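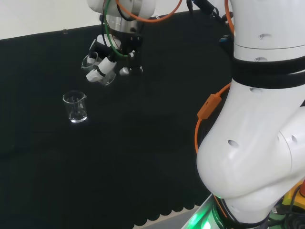
Page last changed: February 7, 2025

Nivport low-form beakers, clear glass
Product group: Laboratory glassware / Beakers
Supplied by Plivevo

General

The Nivport low-form beaker is a general-purpose vessel for mixing, heating and short-term holding of liquids. It is made from clear borosilicate glass with a fire-polished rim and a pouring spout. The base is flat with a slight inward dome, so that the beaker rests on its outer ring on a level surface.

Beakers are not measuring vessels. The printed scale is a guide to filling only. Where a volume has to be known, use a graduated cylinder or a volumetric flask from the Yule range.

Sizes and packing

The 70 ml size is packed in cartons of 18. The 315 ml size is sold singly or in cartons of 18. Cartons are divided with card inserts and should be stored with the arrow upwards. Part cartons are not supplied on trade accounts.

The 315 ml beaker replaces the earlier tall-form type in the same position in the catalogue. Existing watch glasses and lids for the tall form do not fit it. Order the Nokness cover, which is listed on the accessories page.

Heating

Use a hotplate or a water bath. Over a gas burner, place a gauze between flame and glass. Bring the temperature up in stages and stir if the contents are thick or contain solids. Do not heat a beaker dry, and do not set a hot beaker on metal, stone or a wet bench. A cork ring or a folded dry cloth is suitable.

Wall thickness varies slightly between the side and the base on all pressed and blown glass. For this reason sudden cooling is more likely to cause failure than steady heating.
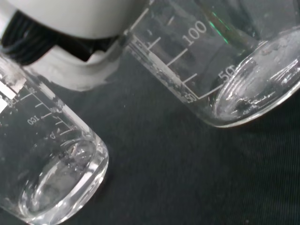

Scratches on the inner base are the usual starting point for cracks. Glass stirring rods should be fitted with a rubber end. Magnetic followers should be lowered in with a retriever and not dropped.

Cleaning

Wash before first use. Warm water with a neutral laboratory detergent is enough for most residues. Rinse with tap water, then with deionised water, and drain inverted on a peg rack. Machine washing is permitted if the beakers are held apart by the basket — contact between rims is the main cause of chipping in the washer.

Strong hot alkali clouds the surface over time and will remove the printed scale. Hydrofluoric acid attacks the glass and must not be used in it.

Inspection and disposal

Check rim, spout and base before each use. Withdraw any beaker with a chip, a star crack or a deep scratch. Broken borosilicate should go in the laboratory glass bin and must be kept out of bottle recycling, as it melts at a higher temperature than container glass.

Ordering

Minimum order on trade accounts is 2 cartons, which may be of mixed sizes. Quote the size and the word "low-form" on the order — tall-form codes are no longer accepted. Breakages in transit should be reported with the carton label kept.

See also: Nokness covers; Yule graduated cylinders; peg racks and drainers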